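Tolentino FC. A few posts on the first month of the season, as I said I would do them once the transfer window shut. Long one, mute me if you only follow for the match scores.

2022-09-04

Start with the table. We are seventh after seven games. Last year at the same stage we were bottom but one and the manager was being booed off at half time. I would have taken seventh in July and I will take it now.

The big change is Anel Potgieter in midfield. She came in from Hasau on a free and I thought she was a squad player. She has started every match and she is the reason we can now get out of our own half.

What she does is simple. She takes the ball off the centre backs, turns, and gives it to someone in the same colour shirt. We went the whole of last season without a player who could do that under pressure.

Celeste Fuentealba is a different case. Two goals so far, both good ones, but she is being asked to play wide on the left and she is not a winger. She drifts inside, the full back has nobody in front of her, and teams have noticed. Bratico scored twice down that side in the space of ten minutes.

I know the answer people give is that she has to play somewhere. Fine. Play her behind the striker and leave out one of the holding players at home. We do not need two of them against sides that sit back.

On the Bratico match itself. I have watched it again and we were not as bad as it felt on the day. We had most of the ball in the second half and hit the post from a corner. The sub on 61 minutes was the mistake. Taking Potgieter off when you are a goal down makes no sense unless she is injured, and the manager said afterwards that she was fine.

Attendance. Over 2000 for the opening home game, which is good for us, and then a drop for the midweek one. Midweek kick-offs at 7 are hard for anyone coming in by bus. The club has been told this every year.

The window. We needed a keeper and did not get one. The one we have is good on her line and poor with crosses, and from what I have seen this month every opponent has worked that out. Flenent put nearly every corner under the bar and got a draw out of it.

I do not blame the keeper much. Nobody is clearing a space for her. Look at where our defenders stand at corners – they are all on the edge of the six-yard box marking air, and she has to come through three bodies to reach anything.

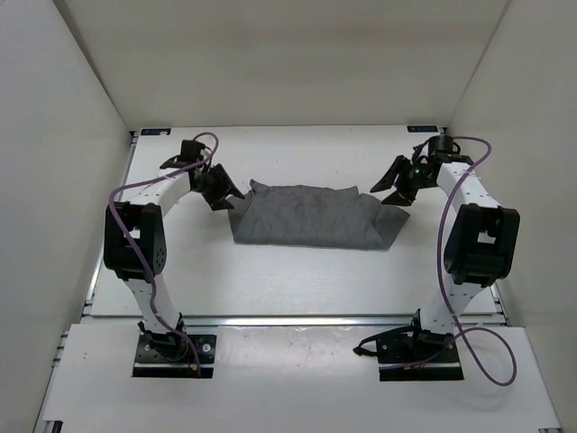 Our two centre backs are the part of the team I worry about least. They have played together for three seasons and they split the work well, one going to the ball and the other covering. When it goes right they are like the two white arms either side of that grey quilted cloth, same reach, one on each side, and the middle covered between them. When it goes wrong it is nearly always down to a full back being caught too high, and then one of them has to go out wide and the whole thing opens up.

If either of them gets injured we are in trouble. The back-up is a converted midfielder who is brave but gives away free kicks. I would have spent on that before I spent on a fourth striker.

Fixtures from here. Hasau away next, then two at home, then the cup. October is the hard part, with three of last year's top four in a row. If we are still in the top half at the end of that I will start looking at the table properly.

Someone asked for a prediction. Ninth. I think the start flatters us a bit and the squad is thin. Last year I said mid-table and we stayed up on the final day, so do what you like with that.

Travel for Hasau: the supporters' coach leaves from the ground at nine. Pay on the coach, cash only again. The away end has no roof so bring a coat.

Will post the line-up when I have it.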